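The Board Stays Out

By Moushumi Paul

I have a theory that you can tell how much somebody cooks by where they keep their cutting board. If it lives in a drawer under the baking sheets, dinner is mostly takeout. If it's standing up behind the faucet, they cook on weekends. And if it's flat on the counter all day long, in everybody's way, you've found a person who is going to feed you whether you're hungry or not.

Mine stood up behind the faucet for years. Then one Saturday in June I spent a morning with Aldana Sepúlveda, who teaches knife skills out of a little storefront called Patwary, and she made me take everything off my counter and put back only what I'd used that week. It was humbling! The pasta machine went to my sister. The spiralizer went to the curb (gone in under an hour, so somebody out there is having a great time with zucchini).

The board came back first, and everything else got arranged around it. Aldana likes a grater right next to the board, lying down, where your hand lands on it without looking. I'd always kept mine jammed in a crock with the spatulas, and every time I wanted a little lemon zest I'd pull out three wrong things before I got to it. Guess how often I bothered with lemon zest.

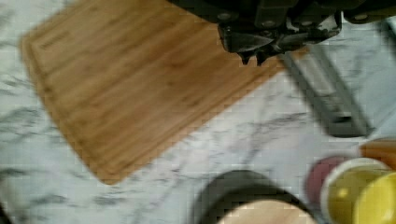
Grater beside the board, little bowls within reach.

The small bowls were the part I fought her on. I don't have a dishwasher, and prep bowls seemed like something people on TV use because somebody else is doing the washing. But I've come around completely. Garlic in one, herbs in another, and suddenly I'm not scraping a soggy heap around the board trying to keep it out of the onions. Colorful ones are nicer too. I can't explain it, but chopped parsley in a yellow bowl cheers me up on a Tuesday night.

About bamboo, since my neighbor Ridwan Halim will write in if I don't mention it. He's a maple man. He thinks bamboo is hard on knives, and he may be right, but I sharpen mine so rarely that I'm not sure I'm the one to judge. What I like is that it's light enough to carry to the stove one-handed, and I love a groove around the edge. Cut up a ripe tomato on a board without one and then come talk to me. I oil mine every 2 months or so, when it starts looking thirsty, and I never, ever leave it soaking in the sink.

Appliances are where the whole thing usually falls apart. My old setup had the toaster up front because I use it every morning, which meant I was chopping dinner on a strip of counter the size of a magazine. Now the toaster lives at the back by the wall, next to the microwave, and I reach over. It takes one second. I'd been giving up my best workspace for the sake of one second! 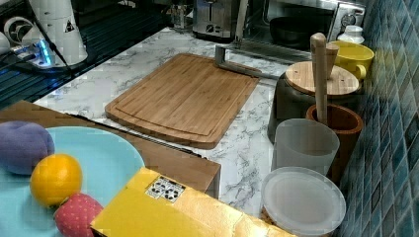
Toaster and microwave at the back, cutting board up front.

One warning if you've got a marble-look counter like this: the gray veins hide crumbs like you wouldn't believe. I wipe mine, feel very proud, then run my palm over it and find half of breakfast. A damp cloth first and a dry one after is the only thing that works for me.

A tray helps as well. I keep a wooden one at the end of the counter for plates on their way to the table, and it has stopped my family from setting things down in the middle of my chopping. Mostly. My husband still puts his mail on the board, and I've started slicing right next to it as a hint.

Aldana came by again last month and looked everything over. She moved the salt 6 inches to the left and stayed for lunch.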